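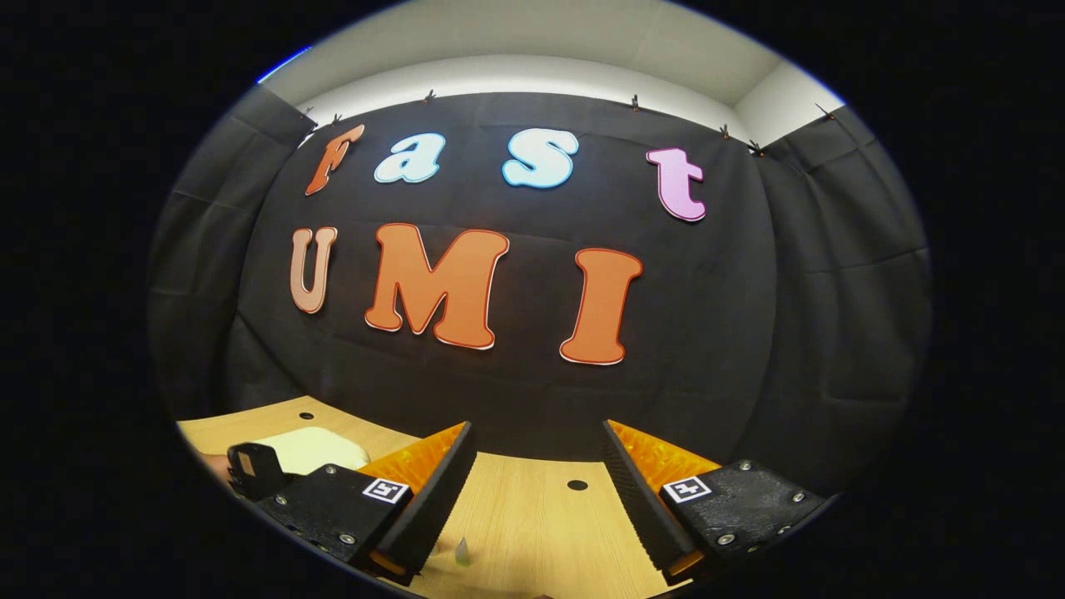 So the letters are finally up! I've been putting off the backdrop since January, mostly over the fabric. I wanted black and I wanted a lot of it, and Nhyira kept sending me links to curtains. In the end I got the cloth from Kyei for 317, delivery included, and ironed maybe half of it before I gave up (the creases have grown on me).

Cutting the letters took two evenings. The fat rounded ones are a pain to get around with scissors, and the "s" nearly finished me off. Gheorghița would have made them all one color, but I love the orange next to the pale blue and the pink.

Then I got sidetracked, as usual, by the green pouch. I've been hunting for a zippered case that opens wide enough to see what's in it, because I lose small things constantly, and this one is so easy to dig around in.
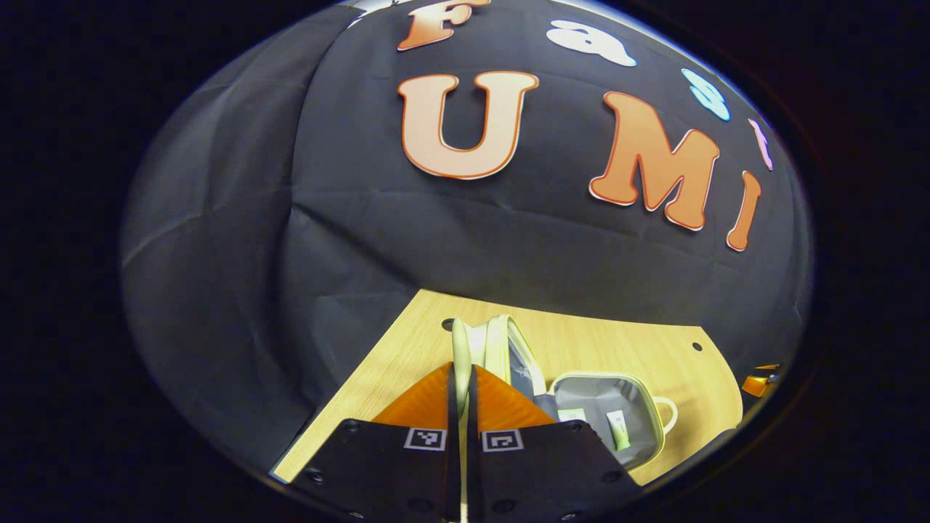
The green pouch, open on the table

Next up is the tabletop. I'd like something to cover those two little holes, and I still have 16 pins left over, so if anyone has a smart idea for either, leave me a comment!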